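The Cable at Marwat

By July the arm in the kitchen at Marwat had logged 1541 hours, and Jovita Contreras loved it the way other people love an old truck. She came in at six with her tool roll and her tea and said good morning to it. The fault was in the wrist again. It would turn happily one way, then stall on the way back with a tiny shiver, and she was thrilled - a shiver meant a clue!

She ran the wrist joint slowly, one hand near the stop button, and listened. Smooth, smooth, then a tick. She grinned. The motor was fine, she was sure of it. Something was tugging. 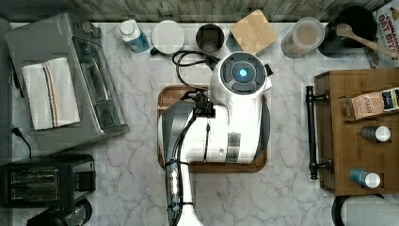

Check the clips before you open anything, Kurstead had told her over the phone, the cable always complains first. So she powered down and went along the black bundle clip by clip, feeling with her thumb, and there it was, a clip pinched so tight the cable couldn't slide. She loosened it, gave the loop a little more slack, and started up again. 500 turns on the test cycle. She stood there for every one of them, tea forgotten, and the tick never came. At 800 she was humming.

"Oh, you beauty," she said, and wrote it in the log in capital letters.

Comments (3)

taltirgate_fan: Loved this! I've spent whole mornings chasing a motor fault and it was a cable tie.

Premier665: More Jovita please. Does she ever get to drink the tea?

marrow: The capital letters in the log - yes, I do that too.

Reply | Report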